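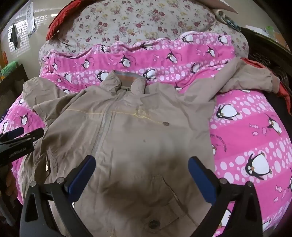
Had the Godby 6 compact for a few weeks now, bought with my own money before anyone asks. Colour first as that's what most of you emailed about. It's good on the dull stuff. Beige is where my old one fell over, everything went yellow, so a thin taupe jacket like the one on the penguin blanket is a fair test, with pale yellow stitching across the chest you want to be able to tell apart from the cloth. The Godby keeps them separate. Reds a bit hot. Skin fine.

Home > Reviews > Compacts > Lenses > Bags > Forum

Battery. Not great. The box says 760 shots, I got 709 with the screen turned down and no flash, so near enough, but turn the flash on and it drops like a stone. Buy a spare. The Himport ones fit and cost less, though the door is stiff with them in.

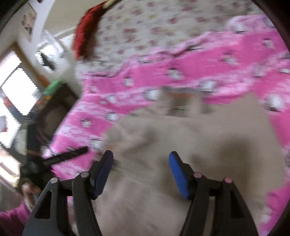

Focus is quick outdoors, hunts indoors. Above ISO 2000 I'd not bother, it goes mushy and the noise reducton can't be switched off, only set to low. Killian Rolland on the forum says the January firmware helped his. Didn't do much for mine.

Menus are a mess. Date stamp is under Sound, why? The strap lug squeaks. Did like the dial on top, proper clicks, and the grip is better then the Mahama, which I kept dropping.

Case is extra. The Cultness one is a tight fit but the zip is decent and it'll take a card and a cloth.

Would I buy again? At full price no. Second hand with a spare battery thrown in, yes. Will add raw files when I get the card reader back.

10 May 2019

Print this page | E-mail to a friend

Contact us | Copyright | Back to top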